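Home | Textiles | Fasteners and Seams | Index

Bound seam

A bound seam is a seam in which the raw edges of the cloth are enclosed in a separate strip of fabric, called the binding. It is used on pouches, bags, unlined jackets and household covers. 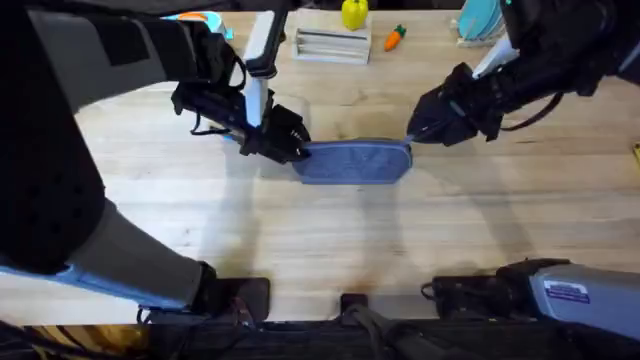
The binding is cut either along the grain or on the bias, at 45 degrees to it. Straight-cut strips are stable and suit flat, straight edges. Bias strips stretch and can follow a rounded corner without puckering. On tight curves the seam allowance is trimmed before the strip is attached.

Two methods are common. In the single-pass method, a folded strip is fed through a binder attachment and stitched through all layers at once. In the two-pass method, the strip is sewn to one face, turned over the edge and stitched down on the other. The second method is slower but gives closer control at corners.

Workshops in Podcombe used waxed linen binding on tool rolls until synthetic tape replaced it. The Gultix binder, a folding attachment designed by Facundo Gaete, could be set for 4 strip widths and was sold with nearly 3,000 machines.

Wear usually begins at the fold, where the binding is exposed to rubbing. Worn binding can be unpicked and replaced without taking apart the main seam if the two were stitched separately.

See also: Bias tape; Flat-felled seam; Piping

Category: Seams and edge finishes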